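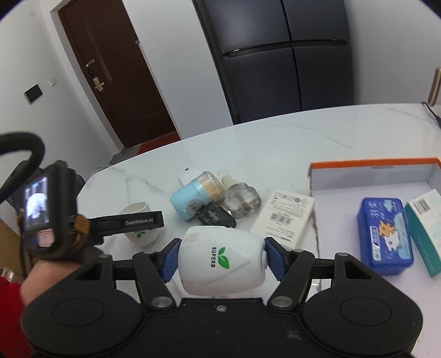 *A white cup with the word "SUPERB" and two green leaves. There is a faint brownish smudge on it.*

# How to clear a small round table that collects everything

My table is the first flat surface after the door, so all things that enter the apartment stop there. Keys, cups, adapters, boxes from deliveries. For a long time I cleaned around them with a cloth and called it clean. Now I do the method below each week, and it takes me 20 minutes if I don't answer the phone.

It is for a smooth table with a marble pattern, but you can use it for any table which does not like scratches. If yours is real stone, please read step six before you put any liquid on it.

## What you need

- one tray or shallow box, for things that live in other rooms
- one bag for garbage
- two soft cloths, one damp and one dry
- a little dish soap in warm water
- baking soda, only for the cups
- small paper labels and a pen

I keep all of this in one Bandmont box under the sink. Any box with a lid will do.

## Step one: move the chairs back

Pull every chair away from the table, so you can walk around it. On a round table there is no corner where you naturally begin, and I used to wipe the same side twice and forget the far one. Choose a starting point. Mine is the side nearest to the door.

## Step two: lift, do not push

Take each object up with your hand. Do not slide it. A grain of sand under a jar is enough to make a line in a glossy surface, and you will see that line every evening when the lamp is on.

Glass jars that lie on their side should be lifted first. Check that the lid is closed well, then stand the jar on the floor by the wall or put it in the tray.

## Step three: things with plugs

Put all the small plug-in things together: phone adapters, mosquito repellent, night lights. They look alike when they are not in the wall, and in my drawer they were mixed for years.
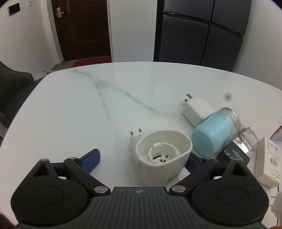
For a plug-in mosquito repellent, first be sure it has cooled if you used it in the night. Wipe the outside with the dry cloth only. Never put water near the prongs. If your model uses a liquid bottle, take the bottle out, close it with its own cap, and keep it standing up, away from food and from children. If it uses mats, throw away the old mat. Then read the label on the device again, because the instructions are different from one maker to another and I cannot know which one you have.

For adapters, write on a small label what it belongs to. "Lamp, bedroom" is enough. Before I did this, I had an adapter from a Netow radio which I gave away already in August, and I kept it only from fear. An adapter without an owner gets one month in the tray. After this month it goes to electronics recycling.

Cables should be rolled loosely, as wide as your palm. Do not fold them sharply near the plug.

## Step four: cups

Carry the cups to the sink together, even the ones which look clean. For brown marks on white ceramic, make a paste of baking soda with some drops of water, rub it softly with your finger, and leave it for five minutes. Rinse well. On printed letters or a logo I use only dish soap, because I have already erased one half of a name from a cup that was a gift.

## Step five: boxes

Open each box and look inside before you decide. I once threw out a Kino box with the warranty paper still in it. Keep the box only if you may return the thing. The others you can make flat and take down the same day.

## Step six: wipe

Wipe with the damp cloth from the middle out to the edge, then follow the edge all the way around with one long movement. Dry immediately with the second cloth. For real marble, do not use vinegar or lemon, they eat the shine. Mild soap made for stone is safer.

## Step seven: put back less

I put back one cup and nothing with a plug. The rest goes from the tray to its room before I sit down.

If the tray is still full at bedtime, leave it on a chair, so in the morning you must move it to have breakfast.

*Tolera Asfaw*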